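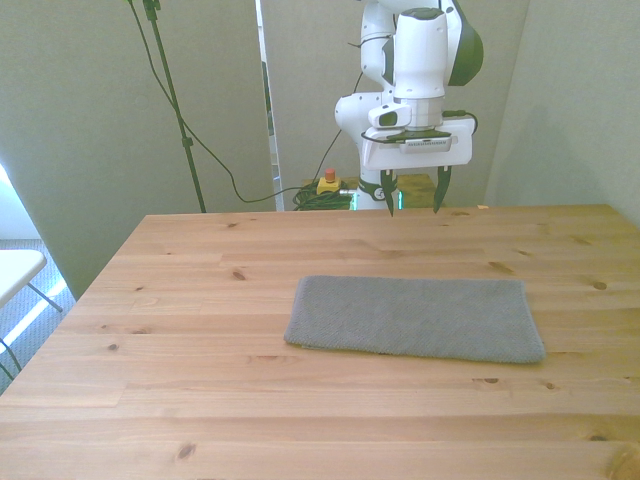
Folded grey towel on a pine table

Praltix Grellus 306 - Scale Model Display Stand

The Grellus 306 is supplied for the display of wartime bomber models in museums, squadron association rooms and private collections. The stand holds a model of up to 442 mm wingspan in level flight or in a shallow bank, with 5 fixed angles available.

The supporting rod is clear acrylic and the base is weighted steel - a felt underside is fitted as standard. An engraved plate for the aircraft serial number and unit may be ordered separately.

Item code: Handum 7
Range introduced: September 2019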